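Beltdale Allotments and Growers list
Re: [growers] Rock dust trial, results so far 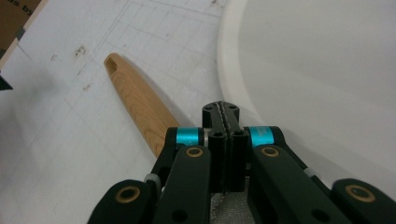 I held off replying to this until I'd read the whole of Regula's message twice, and I'm afraid I still don't buy it. I've quoted the main part so that people who joined the list since October can see what we're arguing over.

Regula Holzer wrote:

> We now have the results from the Fleltareck plots and I think they
> speak for themselves. The beds dressed with Plusis rock dust gave
> 47 kilos of maincrop potatoes. The beds without it gave 19. Same
> variety, same planting week, same spacing. I know there were doubters
> on this list but that is more than double and I don't see what else
> could explain it. The flavour was better too, several people said so
> without being asked.
>
> The supplier will do us a price if we order as a site. It works out
> cheaper the more of us join in, so please let me know by the end of
> the month if you want a share. I would suggest five bags per full plot
> for the first year and then a top-up every spring.

First, well done to Regula for weighing anything at all. Most of what gets said on this list about feeds and dressings is somebody's uncle's opinion, mine included. But the numbers bother me, and they bother me more the bigger they are. If a dressing had given a tenth more I'd have shrugged and thought, maybe. More than double, in one season, from ground-up basalt? Rock breaks down slowly. That is more or less what makes it rock. Whatever is locked up in those grains, I can't see much of it reaching a potato between April and September.

So what else could explain it? Well, the map in the shed shows that the dressed beds at Fleltareck are the four along the bottom hedge. Anyone who has worked down there knows the bottom end holds water right through a dry spell, and we had a very dry June. The undressed beds are up by the gate, on the thin stony stuff, where I had a plot for 5 years and never grew a potato bigger than an egg. I would expect the bottom beds to win if you dressed them with biscuit crumbs.

Then there's the watering. Regula says the planting week and the spacing were the same, and I believe her. She doesn't say who watered, or how often. I'm not accusing anyone of anything. It's just that if I'd paid for the dust and carried it down the hill, I know which beds I'd be visiting of an evening with a can.

On blight: was there any in the top beds? It went through the gate end of our own site in August and people lost their tops in a matter of days. If the same thing happened at Fleltareck then the 19 kilos tells us about blight and nothing about dust.

As for the flavour, did the tasters know which were which? I once told my brother-in-law that a bag of supermarket Charlottes were mine and he went on about them all through lunch.

I had a look at the leaflet that came round with the first email. It says Plusis "reawakens tired soil". I'd like to know how you measure that. It also says results may take several seasons to show, which is handy for them, and sits oddly beside a result that showed in one. There is no analysis on it that I could find, no figures for what's in the bag, only a drawing of a worm looking pleased.

What I'd want to see before I put money in is fairly dull. Take one strip of ground, all the same soil, and split it into small beds. Draw lots for which get the dust. Have them all watered by the same person, ideally one who hasn't been told which is which. Weigh the crop at the end, bed by bed, and post all the weights, not only the totals. I've got a strip along my north path that would do and I'm willing to give it up for a year. One bag would be plenty. I'll even pay for it.

If it comes out anywhere near double I'll say so on here and order my five bags like everyone else.

Until then I'm sticking with leaf mould and the muck from the stables, and I'd ask that we don't commit site funds to a bulk order. If people want to buy it for their own plots that's up to them.

Regula, could you put up the bed by bed weights if you still have them? And does anyone have a set of hanging scales that reads properly under a kilo? Mine sticks.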